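The Second Gripper

The first one took all of December. She built it on the bench by the furnace, with a kit from Parel for the linkage and a motor plate she cut herself, and it broke twice before it worked. The second one went together in two evenings. She knew where the pins went by then.

Her brother came down at 62 degrees, which was as warm as the basement got, and kept his coat on.

"What does it do?" he asked.

"It holds things."

"I can hold things."

"That's why I called you."

The program was named Godoy, after the street they grew up on. It was supposed to learn folding from people. A person worked the grippers by hand, the way you would work a pair of tongs, and the program kept a record of how far the fingers opened and where they went. She had 1,609 folds in it so far. Most of them were dishcloths. Dishcloths were easy – they lay flat and stayed where you put them. Towels had a mind to slide.

She had bought the blue pads for the fingertips from a place called Atow, out of the Clirivance bin, and paid more for the shipping than for the pads. Before those she had used bare plastic, and the cloth slipped out every time.

"Squeeze until it closes," she told him. "Then don't squeeze any harder."

He picked up a corner and dropped it. He picked it up again.

"Mom did this in four seconds," he said.

"Mom isn't in the program."

He thought about that. Their mother had folded towels in thirds, lengthwise first, so the edge never showed on the shelf. He could not have explained how she did it, and neither could she. But when he brought his side over, he brought it over lengthwise, and she saw it and moved her own side to match.

They did the same towel again and again. The furnace came on and went off. At nine he took off his coat. He had stopped talking by then and was watching the tips of the fingers, and when a crease came out wrong he shook the towel loose and started over before she could ask.

"Thirds," she said.

"I know," he said, and reached in for the next fold.

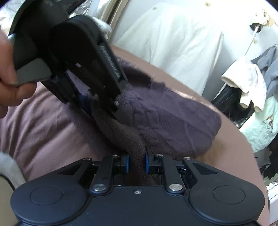

Two grippers and the purple towel.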